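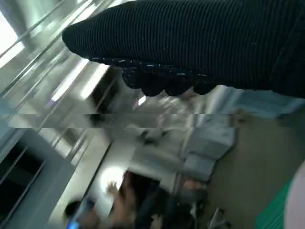
Wrist camera, knit handling. Navy ribbed piece at close range, light blue cloth to the right.

20 Nov 2019
Entry by M. Vidal. Read by F. Ferrand, with his corrections included.

Subject: equipment plan for the textile handling station, next budget period.

The discretionary limit for the station has been confirmed at $3000. Any item above that amount goes to Mireille Riviere as a capital request and requires two written quotes. The plan below stays under the limit except where marked.

Wrist camera and cable. The present camera is to be replaced under this budget. The requirement is a shorter exposure, a close focus suited to thick knits, and a locking connector at the wrist end. Skarnard offers a unit that meets the first two points. Its connector is a friction fit, and Efe Akpan does not recommend it for an arm that turns as much as ours does. Cisov lists a locking version with a lead time of 26 working days. An order placed this month would therefore not arrive before the end of December. Efe will ask whether a loan unit can be supplied in the meantime.

Cable length remains open. The drawing shows a straight run along the forearm and makes no allowance for the loop at the last joint. Measure on the arm itself, with the wrist at both limits, before anything is ordered.

Gripper pads. Seven pairs were approved last period and the stock is nearly used up. Ribbed knit and smooth cloth do not wear the pads in the same way, and the single grade bought so far was a compromise. Proposal: order the soft grade for knits and the standard grade for the light woven cloths, and record the hours on each pair. Charpentier sells both grades. The discount begins at 40 pairs. Florian considers this quantity too large to store, as the soft grade hardens on the shelf. I agree, and have entered the smaller order at list price.

Test fabrics. Low cost, but the item was left out of the last plan and had to be paid from the repair line. It now has its own line. Dark pieces should be bought along with light ones, and some should have a worked or textured border - plain hems alone do not tell us enough about where the gripper takes hold. Hermenegildo Bañuelos has a supplier contact and will send swatches.

Second arm. Not in this plan. Cullwood has sent a rental offer, which I have placed in the shared folder. The rental price excludes the controller, and the insurance clause needs to be read by someone in administration. Capital request if pursued.

Service contract. Renewal falls in December. The current terms cover the arm and the controller but exclude anything mounted past the wrist flange, so the new camera would not be covered. Ask for a price with the flange exclusion removed.

Open points
Written quote from Cisov, with loan terms: Efe
Cable measurement: Mathis, Efe
Pad hours sheet, to be kept at the station: Florian
Swatches: Hermenegildo
Service contract question: Mathis, copy to Mireille

Correction by F.F.: the pad prices in my earlier note were without shipping. Use the figures in the revised sheet.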